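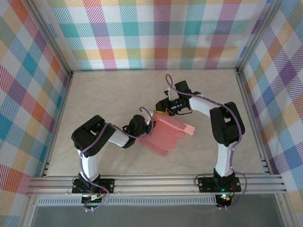

Every kit seller will tell you that teaching a robot arm by hand is as easy as showing a child. I have run two arms by remote control for one winter and would put it closer to backing up a trailer. The sellers like to show one arm and a wooden block. Start with folding and you need both grippers on the same thin pink sheet, with each arm pulling on whatever the other one does. Don't begin there. Spend your first evenings moving a sponge from one side to the other.

Some things that helped me, for what they're worth:

Go slower than feels natural, but don't stop dead. Long pauses get learned along with the rest, and later the arm will sit there thinking about nothing.

Throw out bad runs the same night. The Cladard handbook says mistakes "add variety." Mine added mistakes.

Be wary of big numbers. Gratonero talks about 3,000 demonstrations for a simple fold. I kept 244 of mine, and the ones I did carefully were worth more to me than the first 700, which I deleted in February.

Check your view before you record. If you can't tell from the wrist camera which wall you have hold of, the machine has no better chance. 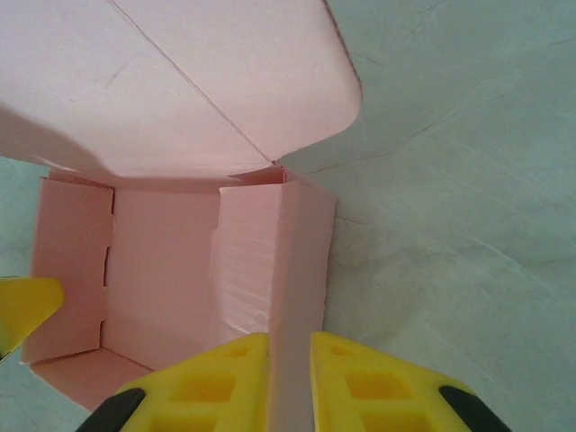

Fingers on either side of one wall, lid folded back.

Grip cardboard by a single thickness where you can. Squeeze two layers and they slide against each other, and you end up correcting by feel, except that with most remote controls you have no feel. You are steering by eye alone. Anybody who sells you "natural control" should be made to close a cereal box with it.

Change your blanks often. Card gets soft at the folds and starts to fray, and then you are teaching the arm to handle worn-out card. Mine go in the recycling well before I'd like to pay for new ones.

Quit after 45 minutes. My hands get sloppy and I don't notice until I play it back.
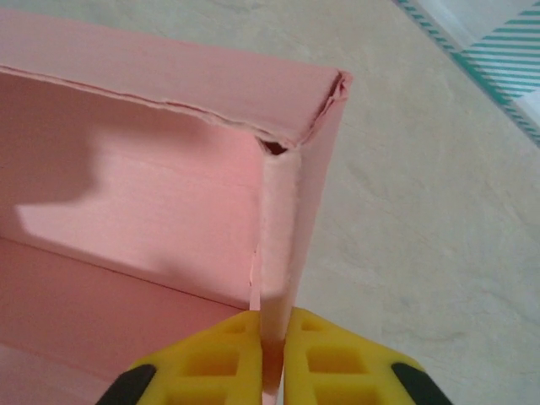

Birger Nordin wrote in to say I'm too hard on hand guiding, and that moving the arm directly gave him smoother runs than any remote setup. Could be. On one arm I'd agree with him. With two, I run out of hands, and I'd want to see his bad runs as well as his good ones.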